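Recovering from a grip fault when the arm is holding something you like

By Fikri Kusuma, Tonderbridge bench notes
Feb 10, 2025

In December our right arm, Wanda, threw error 345 halfway through a pipetting run and let go of nothing at all. I had expected a drop. Error 345 means the commanded finger width and the measured one disagree, so the controller freezes and waits for an adult.

First, do not press Resume. I pressed Resume. The arm carried on from a position it only believed it was in, and took a beaker with it.

Do this instead:

1. Hit pause on the pendant and leave the power on. Cutting it may open the fingers.
2. Look at what the gripper is holding, and at what glass is close by.

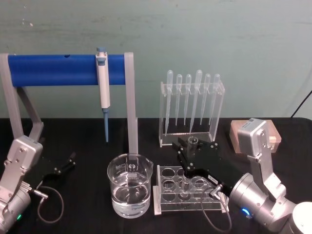
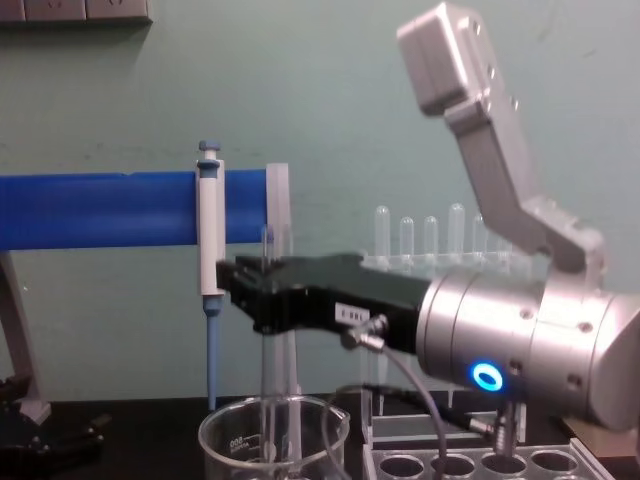

3. Put a hand under the load before you touch the release. Glove on, and stay out of the space between the arms.
4. Release at 2 percent speed.
5. Wiggle the gripper connector. Ours was loose by half a turn – three hours of log reading, one thumb to fix.
6. Re-zero the fingers, empty, and compare the reading with your setup sheet. Carroll keeps ours, in pencil.

If 345 comes back as 614, the encoder is sulking too and you need the Okance manual, page 34. Bring coffee. The page is mostly a warning about reading page 34 first.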